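Last updated: 30 Jan 2023

The Nava Desk Top, Seven Months In

I bought the Nava in June, after my old desk gave up at one corner and started feeding pens to the dog. The Nava is sold as a top only. You supply the legs, the screws and, as I learned, a second person. Mine was Santosh Kandpal from upstairs, who held up his end and then asked why it had to be white.

Fair question. I wanted white for the same reason everyone does, which was a picture of somebody else's apartment. That apartment had one plant and a closed laptop in it. Mine has two people working from home, a kid's spelling folder and a printer we all resent.

The top arrives in a carton so well taped that I assume it was a dare. Inside you get the slab, a bag of 17 screws and a leaflet that covers the first seven. Pilot holes are marked for the Tiltik frame, and if you have a Tiltik frame you'll be done by lunch. I have a Bustley, bought secondhand, and the holes miss by the width of a thumb. Drilling new ones is easy enough. Drilling them while lying on your back under a slab you paid for is a test of character, and I got a passing grade.

As a surface it's very good. It's flat, it stays flat, and it doesn't wobble when you type like you're mad at someone. Coffee wipes off if you catch it the same day. Ballpoint comes off with rubbing alcohol. Turmeric doesn't come off with anything, and I'd like to thank Mamta Sandhu for her excellent lentils and her honesty about the spoon.

Dust is the real story. A white top shows everything: crumbs, hair, the little gray curls an eraser leaves. I used to think of myself as a tidy person. My old brown desk was lying to me for years, and I miss it.

Glare is the other complaint. With the lamp overhead on full, I squint at my own paperwork like a man reading a menu on a beach. Turning the lamp to the wall fixed most of it. A big felt mat fixed the rest, though by then I had covered up half of the thing I'd paid for.

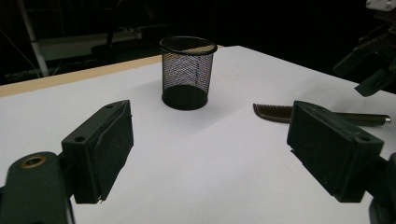

White top, lit from overhead. It goes a touch grayer toward the front.

The edges deserve a word. They're square, and they look sharp because they are. After a long afternoon my wrists had a crease across them. Ravindra Uniyal, who has the same top in his sewing room, ran fine sandpaper along the front and says it's much better. I haven't had the nerve.

I also tried the Brastosach oak top at a friend's place before buying. It hides dust beautifully and costs a good deal more, and Ghizlane won't let anyone put a glass on it. A desk that needs a coaster policy isn't for our house.

Would I buy the Nava again? Yes, in gray, which they don't make. I wrote to ask. They sent me a very friendly reply and 50 cents off felt pads.

Good: flat, steady, easy to clean.
Bad: you will be cleaning it.

Contact | © 2023 Nilton Betancur | Back to top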